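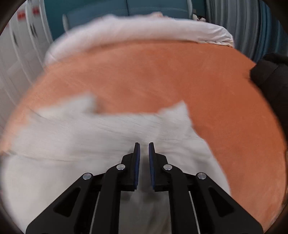
Two Fingers and a Screwdriver

Looking after the Ugwu hand gripper takes patience and very few tools

By the Ridstead features desk
09/08/2023

The Ugwu is a two-finger gripper that a person carries around a home, handling bedding and clothes so that a robot arm can later be trained on the recordings. Lallham keeps a small bench for looking after them. Each one comes in after 400 hours of use.

The first job is the pads. They are rubber, and lint dulls them faster than wear does. A damp cloth is enough most days. Pads that have gone shiny are replaced in pairs, and the old ones go in a tin for spares.

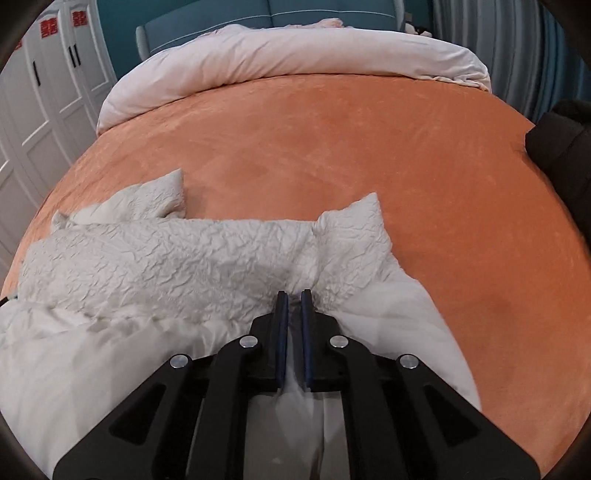 Pinch force is set after the pads. Too little and a heavy cover slides out when it is lifted; too much and the fingers mark the cloth. Lallham sets it on thick bedding first, with the pads closed on a narrow ridge of white duvet like the one drawn up here, and then tries a single sheet. If both settings can't be met, the linkage needs attention.

The pivots get a drop of light oil and a quarter turn if there is play. Overtightening is the usual mistake. The fingers should open under their own spring without a hitch.

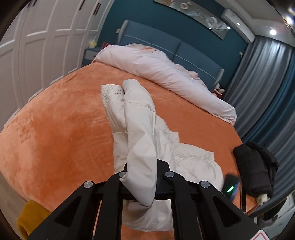 2 min read

Bulky pieces are saved for the final check. A thick white garment spread over a plush blanket can drape across the linkage, and the fingers have to keep moving freely under it. The bench log at Lallham stands at 337 services, and stiff pivots account for most of the return visits. A new set of pivots is fitted at 3,000 hours. The next batch of pads is due from Sestano in December.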